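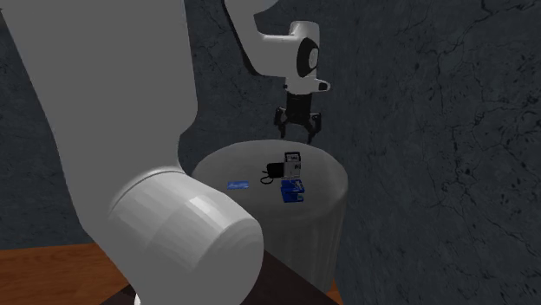 **Round table or rectangle for a small eat-in kitchen?**

**gurkbridge_gal** wrote:

Okay, I need people to talk me into or out of something. We have a rectangular table in the kitchen that came with us from the old apartment and I have bruised my hip on the same corner of it for 4 years. My husband loves it. I want a round one with a pedestal base (and a cloth on it, fight me). The room is small, the back door opens inward, and there's a radiator on the long wall that you really can't put a chair in front of in winter.

It's us two, one kid in a booster, and my mother-in-law on Sundays. Who here switched to round and was glad? Or sorry?

---

**Nurby** wrote:

Switched in July and I'm so glad!! Ours is 39 inches across and the difference in how you walk through the kitchen is huge. You just sort of slide around it. We can squeeze in a fifth person because there's no table leg to straddle, although you do end up knowing that person pretty well by dessert.

One thing, measure with the chairs pulled OUT. I taped a circle on the floor, felt very smart, and forgot that chairs exist. We had to swap ours for the kind without arms.

---

**tablesaw_ted** wrote:

I'm going to be the grump. Round tables waste space in a small room. You can't push one up against a wall when you need the floor, and the corners of the room behind it turn into dead zones where a broom lives. A rectangle against the wall gives you three usable sides and a real work surface. I roll out dough on mine. Try doing that on a circle with a pedestal that tips when you lean on it.

If the corner is what's hurting you, take a jigsaw and some sandpaper to the corner. An afternoon of work and you keep the table.

---

**Nurby** wrote:

Ted, a good pedestal doesn't tip. Mine weighs more than I do. And I roll out dough on the counter like a normal person, lol.

---

**tablesaw_ted** wrote:

Good for you, you have a counter.

---

**gurkbridge_gal** wrote:

Ha, I have half a counter. The other half is the microwave.

Ted, I did bring up rounding off the corners and my husband looked at me like I'd suggested rounding off the dog. So the table either stays whole or goes to his brother. I did find a round one at Nomik for $382, and it has a drop leaf on one side. Does anybody have a drop leaf? Do you ever really drop it?

---

**mkushnir** wrote:

Miroslava here, I've had a drop leaf round table since my first apartment. Yes, I drop it, mostly when I mop, and then I forget to put it back up for a week. Check the hinge before you pay. Get down on the floor in the store and look at it, I don't care who's watching. You want a support that swings out under the leaf. The little sliding brackets are fine for a plant but I wouldn't trust them with a kid leaning on his elbows.

About the cloth: buy it bigger than you think. A short one on a round table looks like a shower cap. But with a booster kid, maybe skip the long one for now, because he WILL pull it. My nephew took down a whole pot of soup that way (everyone was fine, the rug was not).

---

**Nurby** wrote:

Seconding the cloth warning. I use the clips they sell for picnics and nobody has noticed.

---

**tablesaw_ted** wrote:

Drop leaf I can live with. At least you get one straight edge, so you could put that side against the wall and have the best of both. I still say it's a lot of money when you already own a table.

Does your door clear it with the leaf up? You never gave the room size.

---

**gurkbridge_gal** wrote:

It does if nobody is sitting on the door side, so that'll be my mother-in-law's spot, kidding, kidding. I'll tape the floor tonight with the chairs in it this time and put the numbers up. Miroslava, I'm absolutely going to lie down on the floor at Nomik.

---

**mkushnir** wrote:

Bring a flashlight! And wiggle the leaf while it's up. A bit of give is normal, clunking isn't.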